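Visit report: Clovbridge molded seating plant, open day, Thu 28 May

Filed under: site visits, contract furniture, injection molding

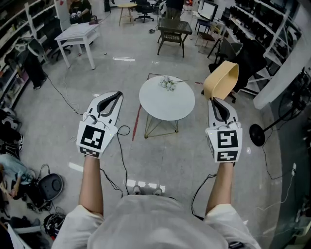
Purpose of the visit

We specify chairs for waiting rooms, canteens and meeting spaces. Most of what we buy is a one-piece plastic shell on a separate base, and most of the complaints we handle afterward concern the joint between the two. Clovbridge makes shells for several labels, including the Ratach range that we have bought since the second floor refit. The open day was a chance to see the shells made and to ask about cracking at the mounting bosses.

The plant is on the ring road, past the feed mill. Visitor parking is behind the building and the sign for it faces the wrong way. Registration took ten minutes. Safety glasses and toe caps were issued at the door, ear plugs on request. Groups of twelve went around with a guide and the full circuit took just under 2 hours.

Material intake

Polypropylene arrives as pellets in bulk and is stored in outdoor silos. Color is added at the press from masterbatch, dosed by weight. The guide said dosing drift is the main source of color mismatch between lots. A sealed reference plaque is kept for each color and a new lot is compared with it under two light sources before it is released. I asked whether a customer can have a duplicate plaque. Yes, for stock colors, on request, no charge. We should ask for the set. Our last reorder of the gray was visibly warmer than the first delivery and we had nothing to hold it against.

Regrind from sprues and rejected shells goes back in at a fixed ratio for dark colors. Pale colors run on virgin material only. This explains the price step in the catalog between the dark and pale columns, which I had always taken for a marketing decision.

Glass-filled grades are kept in a separate bay with their own dryer. They are used for the high-back shell and for anything sold with arms.

Molding hall

Six presses, of which four were running. The largest makes the full shell in a single shot. Cycle time was given as a little under a minute and a half, most of it cooling. The parts come out too warm to stack and sit on a slatted conveyor before trimming. Each shell has its gate mark on the underside, where the base plate later covers it.

Tool changes take most of a shift on the big press. The minimum order for a nonstock color is 300 shells for this reason, and the guide was firm that it is not negotiable. Smaller quantities can sometimes be attached to the end of another customer's run if the color is close, but Clovbridge will not promise a date for that.

Noise in the hall was moderate. Ventilation was good except beside the granulator.

Mounting bosses

The part I had come for. There are two constructions in use. The older tool molds four solid bosses into the underside and the base is fixed with thread-forming screws. The newer one molds hollow bosses around brass inserts and takes machine screws. The Ratach shells on our second floor are the older type.

According to the process engineer who took questions at this stop, nearly all the cracked bosses they see on return have been overtightened at assembly or retightened by the user with a power driver. The recommended method is a hand driver, all four screws started before any is driven home, and no further turning once the washer stops moving. The instruction sheet in the carton does say this, in small type on the back. I suggested moving it to the front. This was noted down, at least.

Cracks begin at the weld line, where the melt meets after flowing around the core pin. They showed us a sectioned boss under a bench magnifier and the line was easy to find. The insert version moves the load away from it. Upgrading existing shells is not possible, as the boss diameter differs.

Question for our own maintenance people: what are they using to tighten chairs?

Test room

Small, and the best organized part of the tour. Seat impact, back fatigue and leg side-load rigs, each with a counter and a paper log clipped next to it. The back rig was partway through a run on a stool from the Besex line and had reached 253 cycles. It is stopped every 1,000 for inspection of the bosses and the curve where seat becomes back.

Failures are kept on a shelf with a tag giving lot and cause. I would have liked more time with this shelf. Several shells had whitened along the curve without cracking, and the engineer said whitening alone is treated as cosmetic for dark colors and as a reject for pale ones. He would not be drawn on how whitened shells perform over years of use. We have at least five like that in the canteen, and I would treat the question as open.

UV testing is sent out. Indoor colors are not rated for use behind south-facing glass, a point missing from the catalog. The reception area chairs have been there since October and should be looked at.

Bases

Clovbridge does not make bases. Wire and tube frames come in welded and coated from Rugemalira, and the wooden legs from a second supplier that was not named. Incoming frames are checked on a flat granite table for rock. The tolerance is 2 mm at any foot. Anything over that goes back – it is not bent straight on site, although I gather it used to be.

Glides are the weak item. The standard push-in glide is hard nylon, suitable for carpet, and is what you receive unless you ask. Felt-bottomed glides are stocked for hard floors and cost very little more. Our order form has no field for this, so we have presumably been receiving nylon for vinyl floors throughout. That would account for the scuffing outside the meeting rooms.

Packing

Shells are nested in stacks with a paper sheet between each pair and bagged as a stack. Frames are packed flat or nested depending on type. Mixed pallets are made up by hand and this was the slowest area we saw, with a queue of half-built pallets along the wall. Lead time quoted at the desk was four weeks for stock colors and nine for others. Our last order took seven for stock.

Cartons now carry the lot number on two sides. Previously it was under the tape.

Spares

Shells and bases can be ordered separately, up to ten years after a line is discontinued in the case of bases. Shells are only available while the tool is in service. The older boss tool is due for retirement, with no date fixed. If we intend to keep the second floor chairs we should buy replacement shells in the next year, in the two colors we use.

Catering and access

Coffee and rolls in the canteen, which is furnished with the plant's own seconds. The chair I used had a slight twist in the back and was perfectly comfortable. The route has one flight of metal stairs with no lift alternative, and visitors who cannot use it miss the test room. The guide said the rigs may be moved to ground level next year.

Actions

Request color plaques for the gray and both second floor colors.
Add glide type to the order form.
Ask maintenance about drivers. Circulate the tightening instruction.
Inspect reception chairs for fading and whitening.
Price forty spare shells, old boss pattern, before the tool is retired.
Get the lead time in writing on the next order.

The sample shell with brass inserts that I was given is in the cupboard by the plan chest. Please do not fit it to anything, it has been drilled.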